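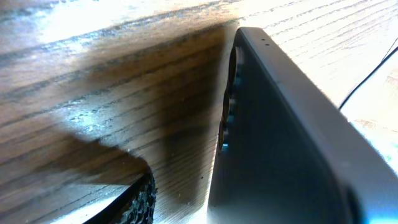 *Phone, gripper finger and tabletop, seen from the wrist.*

# Robot cell technician, Giditari (part time, could grow)

We're looking for someone who likes keeping a machine in good order. Giditari has a two-arm table cell called Veltulard. It spends its days handling phones and charging cables, and it needs a person who will look after it properly: set it up in the morning, notice when a joint starts to sound rough, and put it right before the afternoon.

Up to now the looking after has been shared between everyone on the team, in between other jobs. It works, more or less, but the cell is busier every month and it deserves somebody who knows it inside out!

## What you'd be doing

- Starting the cell each morning and checking that both arms go home cleanly
- Cleaning the gripper fingers and changing the pads when they wear
- Checking the wrist camera mounts and wiping the lenses
- Going along the cable runs, putting back any clips that have popped off and replacing tired zip ties
- Tightening the bolts on the base rail
- Wiping down the table (dust shows up surprisingly well from close range)
- Laying out the phone and the cable for each run
- Writing up what you did in the cell log, in plain sentences the next person can follow

Cables are probably the biggest part of it. Each arm carries its own all the way down from the wrist, and they need enough slack at the elbow for the arm to bend without pulling, but no so much that a loop catches on something.

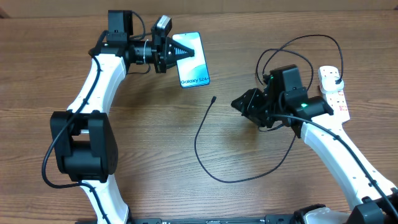 You'd get a say in how all of that is laid out. We've changed the routing several times already and we're still not quite happy with the elbow loops, so if you've got a better idea, bring it along. The same goes for where the power strip sits. It's handy within reach, but it does take up table.

Every 800 runs the cell gets a longer service, which takes most of a day. The wrist comes apart, the joints are checked for play and the cameras are calibrated again. Avik, who supply our spare parts, have a good repair bench and you'll spend your first week there learning how the wrist goes together.

## What we'd like from you

You'll need steady hands and some experience of mending things. Bikes, sewing machines, printers, model aircraft, lab kit: all good. You should be able to use a multimeter and follow a wiring diagram. Robot experience is welcome but we'll happily teach it. You don't need to write code, although you will be typing a few commands to start things up.

## Hours and place

14 hours a week to begin with, spread over mornings, at our workshop in the Gounder building. The start date is in August. The pay is £900 a month, and there's a budget for your own tools on top.

## How to apply

Write to Anil Amin at the workshop with a page about yourself, and tell us about something you've repaired: what was wrong, how you found it and what you'd do differently. Photos are very welcome. We'll invite 10 people in to spend an hour at the cell with us, with a screwdriver in hand and the kettle on.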